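Sarkley Community Kitchen: Disposables and Serving Supplies Project
Progress report to the Ondieki Fund, second quarter of the grant

Last updated: April

We are now well past the halfway point, and I'm very happy to say that the supply side of the kitchen is in better shape than I have ever known it. When we wrote the application, the serving supplies lived in four different cupboards, two of them shared with the dance school, and a Friday meal could start with somebody on hands and knees looking for forks. Your grant was for sorting that out: one store, one system, and a sensible decision on which disposable utensils we buy. The first two are finished. The third is close, and it has been far more interesting than I expected (I have opinions about spork tines now!).

The store

The old coat alcove behind the serving hatch has been cleared and shelved. Trillow delivered the shelving in two loads, the second one a week behind schedule, and we lost a Friday evening waiting for brackets that had gone to the wrong address. Once they came, the whole thing went up in a day. Plates and bowls are at waist height, cups above them, napkins on top where they weigh nothing, and the heavy cases of foil trays sit on the floor. Utensils have the middle shelf to themselves, in clear lidded bins from Broteck. We bought 20 bins and have used nearly all of them.

Clear bins were worth the extra money. Under the old arrangement everything sat in cardboard cases, and you had to open three of them to find out you were low on spoons. Now anyone setting up can see the level from the hatch. I would make the same choice again without thinking twice.

The shelf labels are done too, in large print and in both languages. They are only taped on for now. I would like to leave them that way until summer, as we have already swapped the cups and the bowls once, and the tall cups may have to move again.

Sorting what we had

This was the big job. Over the years the kitchen has been given leftovers from weddings, office parties and at least one canceled conference, and all of it went into the cupboards as it came. We had whole boxes where forks, knives and sporks were in together, some of them plastic, some of them wood, some with a wood-like finish that you only notice when you pick them up. Handles were long, short, flat and fat. We tipped it all out a box at a time and sorted by kind first, then by material, then by size.

Anything out of its wrapper and of unknown age was put aside and not used for food. The art club took most of it with great delight. What was still sealed came to a little over 1,000 pieces, which went into the bins and has already saved us one full order.

Choosing what to buy

With the backlog gone, we could finally compare properly. We laid different kinds side by side on the long table and went through them by hand. Forks alone gave us plenty to talk about, as some have long, thin tines and others short ones on a wide head, and the handles are nothing like each other either.
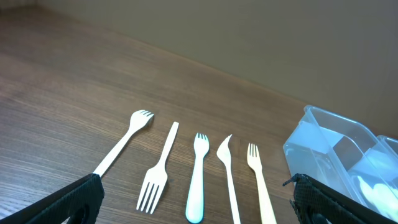

Cameron Moncrieff: Please keep a proper knife in whatever you settle on. The spork is fine for rice and stew, but on roast chicken night I ended up tearing mine apart with two forks, and so did everybody at my end of the table. I'd happily give up the spoon if it came to that.

Comments like that one have been the best part of this quarter. We put paper slips out at three meals and got 26 back, many with writing on both sides. The knife came up again and again. So did handle length: people with stiff hands find the short, thick handles easier to hold, while parents of small children prefer a light fork with rounded tines. Several diners asked for wood over plastic on principle, and several others said they dislike the feel of wood on the tongue and would bring their own from home. We are taking that last idea seriously. A "bring your own" basin by the hatch, with a place to rinse afterward, would cost very little and would cut down what we throw away.

Where we have landed, for the moment, is this. The standard setting will be a full-size fork and a knife in a wood or wood-look finish, with spoons put out on soup nights. Sporks will stay for takeout boxes only, where one utensil has to do everything. A small stock of thick-handled plastic forks will be kept at the hatch for anybody who wants one. We have asked two suppliers for prices by the case and are waiting on the second.

What hasn't gone so well

The sign-out sheet. We hoped each cooking team would write down what they took, and the sheet was blank for most of the quarter. I don't think the teams are at fault; the pen was on a string at the wrong end of the alcove, and at six in the evening no one is going to walk around a hot trolley to find it. We have moved the sheet to the inside of the door and cut it down to three columns. Early signs are good.

We also underspent on bins and overspent on shelving. The two nearly cancel out, and the remaining $100 is held against the rinse basin, if you are content with that. The full breakdown is in the finance sheet sent with this report.

Next quarter

We will place the first order under the new standard as soon as the second price is in, and run it for a month of Fridays before committing to larger quantities. The tape labels will be replaced with proper ones once the cup question is settled. I would also like to bring the youth group into the store for an afternoon, as they run their own suppers and currently buy everything new each time. There is room on the lower shelf for their things if they want it.

One request: if anybody from the Fund is free on a Friday, please come and eat with us. Serving starts at six, and the hatch is open from five for anyone who would like to see the store before it gets busy. It's lovely to watch a team walk in, reach for the right bin and have the tables laid before the rice is done. Let me know about any dietary needs by the Wednesday before and we'll set a place for you.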